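## 3. Hanging the Panel

This section covers the Mastivero 411 inlaid wood wall panel, hung on the rail supplied with it. If you ordered the panel with the Jetavis standing frame, skip to Section 4.

The panel is 42 inches long and has a solid walnut backing. It's heavier at the left end, where the backing is thicker. Plan to have a second person with you for steps 8 through 10.

### Before you start

You will need:

- a drill with a bit to suit your wall
- a level
- a pencil and a tape measure
- a Phillips screwdriver
- low-tack painter's tape
- a soft, dry cloth

The screws in the box are for wood studs only. For brick, plaster or hollow walls, buy anchors rated for the weight printed on the carton label.

**Caution:** Do not hang the panel over a radiator, a stove or a working fireplace. Dry heat pulls moisture out of the backing faster than out of the inlay, and thin pieces can lift at the corners. Cracks caused by heat are not covered by the guarantee.

Leave the panel in the room where it will hang for a full day before you put it up. Take off the plastic sleeve but keep the paper corners on. Wood that has come from a cold truck needs time to settle.

### Fitting the rail

1. Choose the height. Most people are happiest with the center of the panel at eye level, a little lower if it will be seen mainly from a sofa or a dining chair.
2. Hold the rail against the wall and mark the center hole in pencil.
3. Check for pipes and wires behind the mark. Do this again at each end.
4. Drill the center hole and drive the first screw until it's snug. Leave it loose enough for the rail to pivot.
5. Set the level on top of the rail, bring it true, and mark the remaining holes.
6. Drill, fit the rest of the screws, and tighten them all, center screw last.

**Note:** The lip of the rail faces up and away from the wall. If the rail is upside down the panel will seem to catch, then slide off when touched.

### Preparing the panel
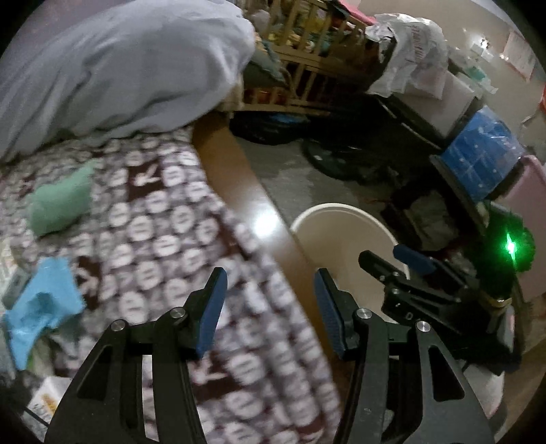

The inlay is finished in oil and wax, which stays slightly soft for the first few weeks, so the face must not be set on anything hard or gritty. Clear a space longer than the panel before you turn it over. A bed is a good place for this, and you can work from the side at a comfortable height. Put a clean cotton sheet down first, with no buttons or zippers near it, and take off your watch and rings.

7. Turn the panel face down. Peel the tape from the cleat on the back and check that its screws are tight. Hand tight is enough — a power driver can push the tips through into the inlay.
8. Stick the two felt bumpers to the lower corners of the back. Press each one for a slow count of five. Then, with one person at each end, lift the panel by its edges and turn it upright.
9. Carry it to the wall upright, never flat. Hold it slightly above the rail, keep the back close to the wall, and lower it until the cleat drops over the lip.
10. Slide the panel left or right to center it. Pull gently at the bottom edge. It should move a little on the bumpers and come back. Remove the paper corners.

### If it doesn't sit right

| Problem | What to do |
|---|---|
| Panel leans forward at the top | Lift it off and check the rail is tight to the wall |
| One end is low | Loosen the rail screws, level it again, retighten from the ends in |
| Panel rattles when a door closes | Add a felt bumper at the bottom center |
| A piece of inlay feels raised | Leave it alone for a week, then contact us if it hasn't gone down |

Do not sand a raised piece. Even 500-grit paper will cut through the finish, and the patch will show under a lamp.

### First month

Dust with the dry cloth only, following the grain. Skip sprays and furniture polish. Some darkening of the lighter woods is normal, and it happens sooner in a sunny room. If part of the panel is shaded by a lamp or a plant, move the plant now and then so the color changes evenly.

For spare bumpers or a replacement cleat, write to Agata Ferraro in the Mastivero workshop and give the number burned into the back, lower right. For shipping damage, contact Kuo-hua Leung and keep the carton until you have a reply.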